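Notes on the Wako campsite, pitch booking for November. 1/5

Booking goes through Flolline. Deposit is 1,000, refundable up to four nights before arrival.

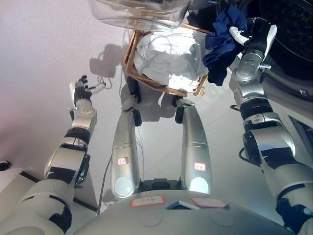
Basket and washing machine.

2/5 Electric hook-up is metered. Reading on arrival: 1,244. Take your own note of it.

3/5 Hardstanding drains towards the hedge, so park nose uphill. 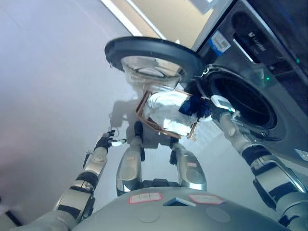 4/5 Levelling blocks are needed on the lower row.

5/5 The gate code changes at noon. Kateo site next.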